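To: teleop-users list
From: list member, Fellard bench
Subject: Re: [teleop-users] Drawer opening by remote control: what counts as a demonstration?

> We are on Luren 500 with the stock leader arm and are getting drawer
> demonstrations that replay badly. The operator opens the drawer cleanly
> by remote control, the policy learns to approach the handle and then
> stalls with the fingers either side of the bar. Has anyone on Pavum seen
> the same? Also, do you trim the pause before the grasp, or leave it in?

We have seen the same on Pavum and spent most of July on it. Our task is close to yours: one small wooden drawer unit on a kitchen worktop, bar handle, single arm coming in from overhead. The operator drives from a leader arm with two views on screen, one of the whole worktop and one from the wrist.

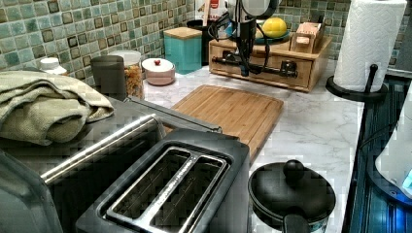

The current set holds 82 demonstrations, of which 58 survived review. The rejected ones were nearly all the same fault. The operator closes the fingers by watching the worktop view, where the bar is a few pixels thick, and then makes a small sideways correction once contact is felt through the leader. That correction is recorded as part of the grasp. On replay the policy reproduces the closing motion and leaves out the correction, or makes the correction first and misses the bar.

Two changes helped. First, operators now align on the wrist view only, and may not close until the fingers are parallel to the standoffs. Second, the pull is recorded as a separate segment with its own start marker, so that a poor pull can be redone without repeating the approach.

We also stopped clearing the worktop between sessions. Toaster, saucepan, towel and so on stay where they are. With a bare worktop the operators took a low, flat path that was of no use once anything stood in front of the unit.

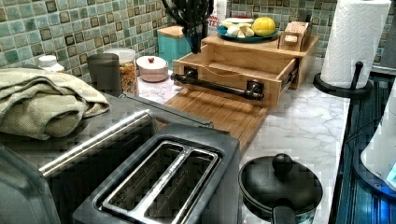
Worktop view, drawer part open.

On the pause: leave it in, but cap it. Our longest kept segment is 2,988 steps, and a good share of that was the operator hesitating over the handle. Trimming to zero made the approach too fast at the handle. We now cut any stationary stretch down to 500 ms and have not felt the need to tune it further.

Do check your wrist calibration before blaming the operators. Ours had drifted after a cable was re-routed, and the offset was small enough that a human driver compensated without noticing. A policy trained on the result did not. The Ristić routine that ships in the tools directory will find it, provided you run it with the gripper open. With the gripper closed it reports a pass regardless, which I have raised as a bug.

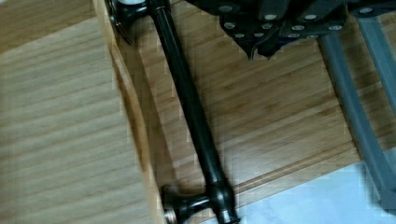
Wrist view of the bar handle and drawer front.

One question back to you. Are you logging leader position or follower position as the action? We log leader. With follower position the extra squeeze on the handle disappears from the data, and the fingers stop at the surface of the bar with no grip force behind them. That would give you a stall very like the one you describe.

I can send the segment marker script if it is of use. It assumes Pavum log headers, so you will need to change the reader for Luren.

-- 
Fellard bench
Please trim quoted text when replying to the list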